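The email said to bring a light jacket, closed shoes and "a reasonable relationship with heights." I had two of the three.

The glider club at Latcombe is a grass strip, a windsock and a hut that sells instant coffee for more than you'd like. A trial flight costs $219, paid in advance, and I suspect the timing of the payment is deliberate. I booked in a brave mood in the spring and spent until August hoping for rain.

Packing took most of the evening before. You'd think sitting down for a living would prepare a person for sitting down in a glider, but I changed my mind about clothes all the way to bedtime.

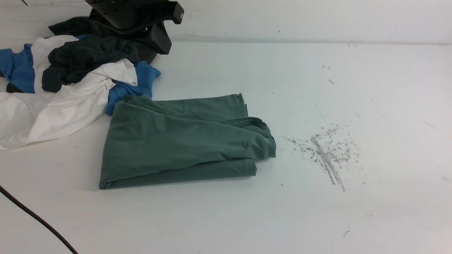
Sage green, folded, with the undecided pile behind.

We launched at 11 in the morning, by winch. I had pictured a gentle tow behind a small plane. A winch is more like being fired out of a mailbox. The cable goes tight, the grass blurs, and then you are lying on your back looking at nothing but sky while your stomach files a complaint somewhere near the fence.
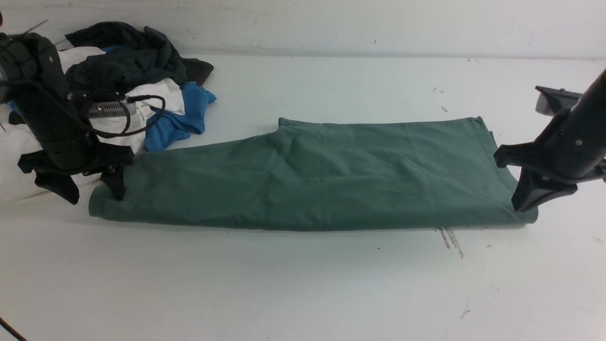
Then the cable dropped away with a clunk I had been warned about twice and still took personally. After that it got quiet — not silent, more like a car with one window cracked. My instructor pointed out the Desmet reservoir, the road to Flenis, and a hawk that was climbing much better than we were. We followed the hawk. Apparently this is a real technique.

We found lift over a plowed field and gained 400 feet, going around and around until I had to pick a rivet and stare at it. Then she gave me the stick. I flew in what I believed was a straight line. She took the stick back. 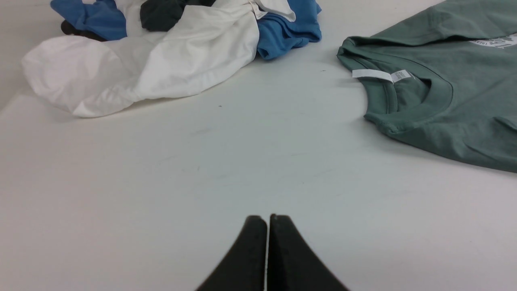 Posted by Pulura

The whole flight lasted 20 minutes, and the landing was so soft I kept my shoulders up around my ears for a while afterward, waiting for the rest of it. My logbook page (they give you one, it's a nice touch) says "good lookout, heavy feet." I've been called worse on a tennis court.

The club does a five-flight package, and the form is on my fridge. I've filled in my name and my weight, and the second one took two tries.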